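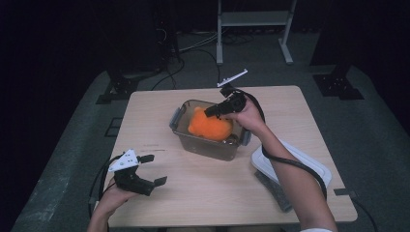

3. Data Collection

3.1 Hand-held capture setup

Figure 2. First-person view during a bin task. The operator holds one instrumented gripper in each hand; the right gripper presses on an orange plush toy in the bin while the left is open. The lid lies to the right of the bin. White marker plates are fixed on top of both grippers.

All demonstrations used in this paper were collected without a robot in the loop. An operator holds two Arnus grippers, one per hand, and performs the task directly on a tabletop. The finger geometry matches that of the end effectors on our two-arm platform, so a recorded jaw width can be replayed on the platform with no remapping. Each gripper carries a rigid marker plate whose pose is tracked by an external system, and each is connected by cable to the recording computer. We tested a battery-powered version early on and dropped it. The added mass at the wrist changed how operators approached low objects, and clock drift between the two hands made the bimanual segments hard to align.

A head-worn camera records the workspace from the operator's point of view (Figure 2). We keep this view in the training set and also use it when reviewing episodes by hand. The camera is calibrated to the tracking volume at the start of every session with a printed board placed flat on the table. If the reprojection error is above threshold after two attempts, the headband is refitted and the procedure is repeated.

3.2 Tasks

The collection covers a family of container tasks that we refer to as the Skalldale set. Every task involves a rigid container and at least one deformable object. We chose soft objects because the outcome of a grasp depends on how far the material is compressed before the jaw closes, a quantity that is poorly captured by vision alone and that our earlier policies handled badly. The containers are translucent storage bins with latches at both ends and a separate lid. The task variants are:

insert: the object starts on the table and ends fully inside the bin
extract: the object starts in the bin and ends on the table
press: the object is in the bin and is pushed down below the rim
close: the lid is placed on the bin and both latches are engaged

Variants are recorded singly and in sequence. A sequence is stored as one episode with segment boundaries added afterward. Between episodes the operator sets the bin down in a new position and orientation inside the tracked area. The lid may be left anywhere within reach, including partly off the table. Early sessions used a fixed lid position, and policies trained on them moved the left arm to that position even when the lid was elsewhere.

3.3 Operators and protocol

Three operators contributed data. Two had previous experience with the hand-held grippers and one had none. Each new operator completed 36 practice episodes, which were discarded. Operators were told to work at a comfortable speed, to keep the marker plates facing the tracking cameras where possible, and to continue after a failed grasp instead of stopping the recording. Recovery behavior was therefore kept in the data - we found it useful for the press and extract variants in particular.

No script was given for which hand should do what. In the press variant operators usually worked with one hand and held the other gripper open and clear of the bin. We did not filter out these idle intervals. A policy that has never seen an idle arm tends to move it, and the motion is often toward the object.

3.4 Filtering and annotation

We recorded 2,000 episodes in total, not counting practice. Episodes were rejected automatically if either marker plate was lost for longer than half a second, if the jaw encoder reported a dropped packet during contact, or if the head camera stream had a gap. Automatic checks removed 500 episodes. Most of these were lost to marker occlusion, which happens when the wrist is turned inward so that the forearm passes between the plate and the tracking cameras. Adding a fourth tracking camera at table height reduced the rate in later sessions but did not remove the problem.

The remaining episodes were reviewed by two annotators, who marked segment boundaries and assigned one of three outcome labels (success, recovered, failed). Disagreements of more than 10 frames on a boundary were settled by a third annotator. Of the episodes that passed review, 662 contain at least one recovered grasp. Failed episodes are excluded from policy training but are used to train the outcome classifier described in Section 4.3.

3.5 Action representation

Gripper poses are expressed relative to the pose at the start of each prediction window, separately for the left and right hand. We also include the relative transform between the two grippers, which matters for the close variant, where both hands act on the lid. Jaw width is recorded as a continuous value and low-pass filtered before resampling to the policy rate. No force signal is available from the hand-held devices. Contact is inferred from the difference between commanded and measured jaw width on the platform at run time, and has no direct counterpart in the demonstrations. The effect of this mismatch is examined in Section 5.2.

Acknowledgments for data collection

Lovely Calimlim and Florante Policarpio built the gripper mounts and marker plates. Episodes were annotated by Seul-gi Shin and Rokeya Debnath, with Genalyn Ignacio as third annotator.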